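From: Chaltu Nigatu
To: urnelside-seedswap
Date: Apr 6, 2022
Subject: Re: [urnelside-seedswap] Packets and germination for next year

Kahsay wrote:
> I still have 600 envelopes from the last order and would like to
> use them up before we buy more. Also, can we agree on what gets
> written on them? In March I opened a bean packet with no year
> and no variety on it, and it went in the compost.

Yes to using up the envelopes. We gave out 1,111 packets this spring, so 600 won't carry us through, but they will cover the beans and peas. The small seeds need something that seals better at the corners. Lettuce leaks out of those envelopes.

For the writing, I suggest variety, year saved, and the road or plot it came from. Pencil is fine. Ballpoint fades if the packet sits in a window.

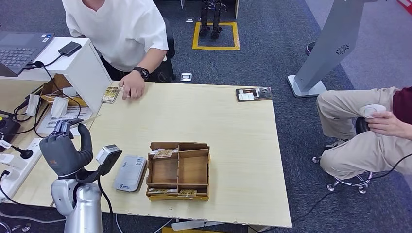 On germination, I would like every batch of onion and parsnip tested before it goes out. Neither keeps well past a year, and we had complaints about both. Ten seeds on a damp paper towel is enough to tell. Members can do this at home and write the result on the packet. For sorting afterward, an open wooden tray with thin partitions, like the brown one on the table, is the sort of thing I mean – one variety to a compartment, with tomatoes kept well away from peppers. Shoe boxes also work if you cut up some cardboard.

Two smaller things:

Grevard has stopped selling the paper sleeves in packs under 2,000. I don't want to store that many, so if anyone knows another source, please post it.

The Ultar squash that several of you grew last year was next to zucchini on at least one plot. Please don't save seed from it unless you hand-pollinated.

Kahsay, can you bring the envelopes next time? I'll take half and start on the beans.

Chaltu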